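Borrowing e-books and audiobooks: frequently asked questions
Rustton Library, digital lending desk. Last updated 2/2/22

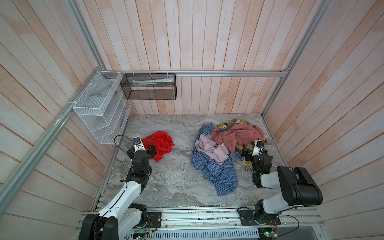
Most questions we get are about the Clikum reading app, so those come first. Questions about printed books are on the main borrowing page.

Who can borrow e-books?
Anyone with a full Rustton library card. Temporary visitor cards work for the computers and the printed stock but not for digital loans.

I don't have a card. Can I join online?
Yes. Fill in the joining form and we will email you a card number. You can borrow straight away with that number, but you need to collect the card itself from the front desk and show proof of address within 37 days or the account will be closed.

What is my PIN?
The last digits of the phone number you gave when you joined, unless you have changed it. If that doesn't work, ring the desk and we can reset it. We can't send PINs by email.

How many titles can I have at once?
Five, e-books and audiobooks together. You can also have three reservations waiting.

How long is a loan?
Two weeks for audiobooks and three for e-books. Titles return themselves on the last day, so there are no fines.

Can I renew?
If no one else has reserved the title, a Renew button shows in the app for the last two days of the loan. If the button is grey, there is a queue.

Why is there a waiting list for an e-book?
Publishers sell us a licence that covers one reader at a time. When a book is popular we try to buy another licence, but some are only sold for a fixed period and cost a good deal more than the paperback.

Which formats do you have?
EPUB and PDF for books, streaming or download for audio. Illustrated titles are usually PDF and are hard to read on a phone.

Can I read on my Nunidik e-reader?
Yes, for EPUB and PDF. Download the file on a computer first, then copy it over by cable. Older models can't open audiobooks.

The book opens but the pages are blank.
Close the app, check for an update, and download the title again. If it still happens, send us the title and the type of device.

Do you keep a record of what I have read?
Your loan history is off unless you switch it on under Settings. Reservations are deleted once they are filled.

Can you buy a book I want?
Use the suggestion form. Sinéad Rafferty reads these and orders once a month. Not every book is sold to libraries in digital form.

Who do I contact for help?
Josphat Simiyu or Anitha Hegde at the digital lending desk, during normal opening hours.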